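Tabletop robot cell practice

The Skiden guide is a set of house rules for small two-arm robot cells, issued by Orkik on December 26, 2018. It covers enclosures, cables and hand access.
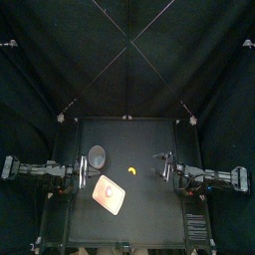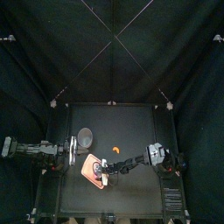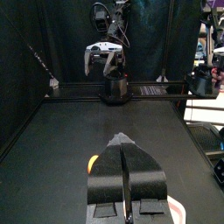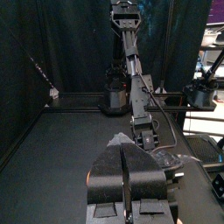
Dark tabletop and dark fabric, seen from different cameras.

Access
Hands stay outside the table frame while the arms have power - this applies to setup too. Cables are checked every 227 hours, and grippers every 665.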